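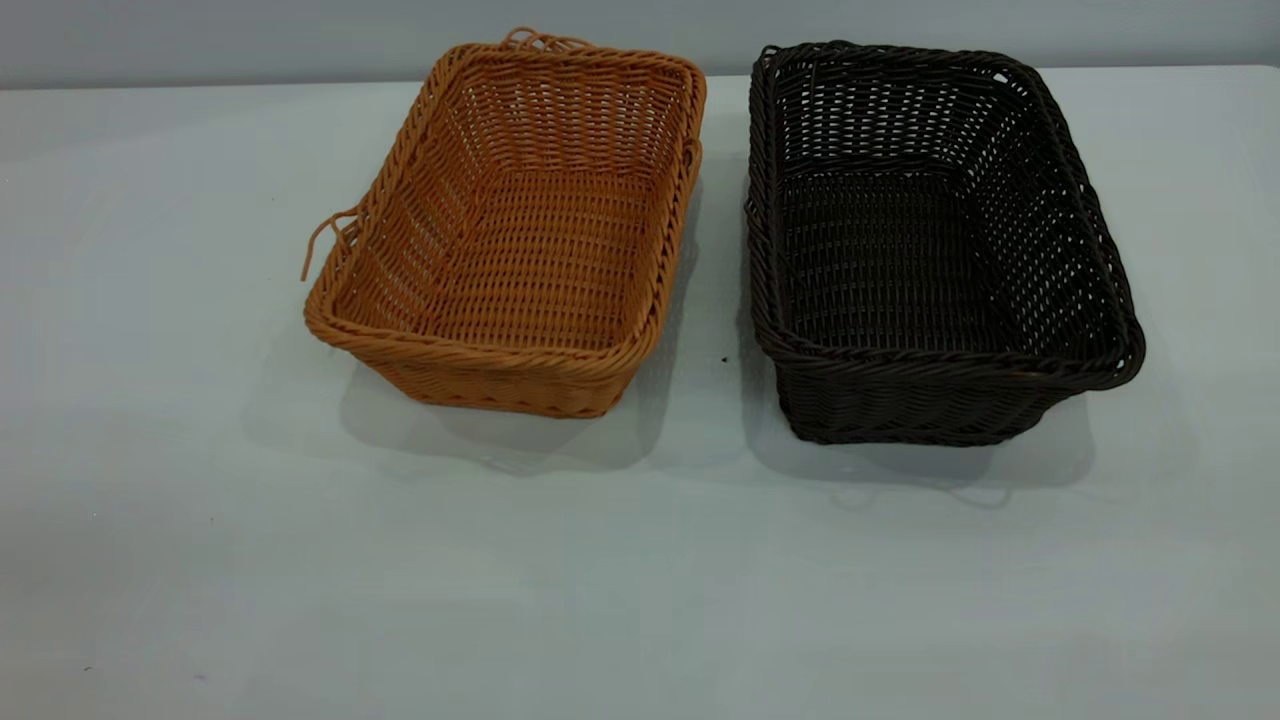

Do I need any experience with robots to take part?

None at all, and most of the people who have sat at our stations had never touched one before their first morning with us. If you can put away groceries, drive a car in a parking lot or play a video game badly, you have what we are looking for, and we will gladly teach you the rest.

Ullora is looking for people to teach robots everyday tasks, by hand and by remote control, at our workshop in the old Jekura building. We want to bring in 80 new participants starting in March, on short paid sessions that you can fit around a job, school, kids or whatever else your week is full of. Please read through the whole page before you write to us (it is long, we know), as most of the questions we get by email are answered somewhere in it.

What you would be doing

There are two kinds of session, and you will probably try both. In the first kind you stand next to the arm, take hold of it near the wrist and guide it through a task yourself, a bit like helping a small child hold a crayon. The motors go soft while you do this, so the arm follows you and remembers the path. In the second kind you sit at a desk with a pair of handheld controllers and a screen, and the arm copies what your hands do. The first feels natural almost right away. The second takes a little patience, and people often find that their shoulders creep up toward their ears during the first hour, so we stop a lot and stretch.

The tasks themselves are small and homely. This season is all about containers: picking something up and setting it in the right basket, moving it from one basket to another, sliding a basket over to make room, turning it so the long side faces the other way. We use two woven baskets of much the same shape, one orange-tan and one dark brown, set side by side on a pale gray table. You might be asked to put a rolled sock in the orange one ten times in a row, each time from a different starting spot, and then do it all again with the brown one.

It can be repetitive, and we would rather you know that now. But there is a real pleasure in it too. A woven rim asks for a different touch than a smooth plastic one, and the orange basket has some loose strands at the back and along one side that you will learn to steer around. People get surprisingly fond of their own way of doing it - one participant always came in from high above, another liked to sneak in low over the corner - and we want all of those ways. Please don't try to move like a machine. Move like yourself, at a speed that feels comfortable, and if you fumble, just carry on and fix it the way you would at home. A fumble with a good recovery is worth keeping.

Our goal for the basket work is 2,000 finished demonstrations. The last round, which was drawers and cupboard doors, ended with 2,701, so we know it can be done without rushing anyone.

How the sessions run

A session lasts three hours with two proper breaks, and there is coffee, tea and a decent chair. Morning sessions start at 9:00 and afternoon sessions at 1:30. Your first visit is a paid training session where you practice on both setups and nothing is kept. After that we ask you to come for at least five more sessions, spread over as many weeks as you like. A supervisor is in the room the whole time, and each station has a stop button within your reach, which you are welcome to press whenever you feel like it. You will never be in trouble for pressing it.

Pay

Participants who complete the training visit and five sessions receive $500 in total. If you have to quit partway, you are paid for the sessions you did. Those who want to carry on afterward can sign up for more at the same rate, as long as there are places open. Parking behind the building is free, and we cover bus fare if you bring your ticket.

Who can apply

You need to be 18 or older, able to sit or stand for forty minutes at a stretch, and comfortable following spoken directions in English. Left-handed people are very welcome, as we never seem to have enough of them. So are older adults, people with smaller or larger hands than average, and people who use only one hand. The desk stations adjust for wheelchair users. Glasses are fine. If screens or handheld controllers tend to make you queasy, tell us and we will book you for hand guiding only.

What we record

We record the movements of the arm, the position of the controllers and video of the tabletop. Your hands and forearms may show up in the video during hand guiding. Your face is not recorded and neither is your voice. The recordings are shared with our two project partners, Egilsson and Rorkon, under a participant number and without your name. You will get a consent form to read at home before your first visit, so there is no need to sign anything in a hurry at the front desk.

How to apply

Send us a short note through the contact form on this site with the subject "Baskets." Tell us whether you prefer mornings or afternoons, which hand you write with, and anything we should know to make you comfortable. No resume, please. We read every note and try to answer within a week, though it can take a little longer when a lot of them come in at once. If the March places are full by the time you write, we will ask whether you would like to be on the list for the next round, which will be folding towels.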